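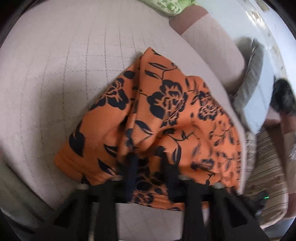
Grippers on the soft goods bench - how's it going at yours?

trev_f
Posted May 2023
We've had the grippers in at Corby since February and I've gone back and forth on them. I used to do 110 cushion covers and throws a shift, folded by hand. Now I spend half the day squeezing a trigger so a machine can learn how I pick up a bit of cloth. My wrists are better for it but my head's bored stiff! Anyone else?

dilwyn_h
Same at Dafis. Thin printed cotton is the worst, it bunches up in the jaws and you get a lump where you wanted a corner. Towels are fine.

Irfan M
I don't mind it. Nine of us went over to recording and we're all on the same money, sat down for most of it. I did 11 years on the folding line and my back says thank you.

trev_f
Same money for now. What happens once they've got their 1000 picks of everything?

Irfan M
Somebody still has to load the thing and sort out the tangles, Trev. You've seen what it's like with a crumpled throw on a quilted seat.

dilwyn_h
Not sure I'd bank on that. Ours went from two on the packing end to one, and the one left (me) gets no chat all shift. I miss that more than I thought I would - we used to put the world to rights over the pillowcases.

zeke_v
Has anyone asked for it in writing? At Hirudham we got a line saying nobody on recording drops a grade. Took ages and a lot of moaning in the canteen, but it's there.

trev_f
No, we haven't. Could you post the wording, zeke? I'll take it to Berwyn when he's back on days.

zeke_v
Will dig it out tonight.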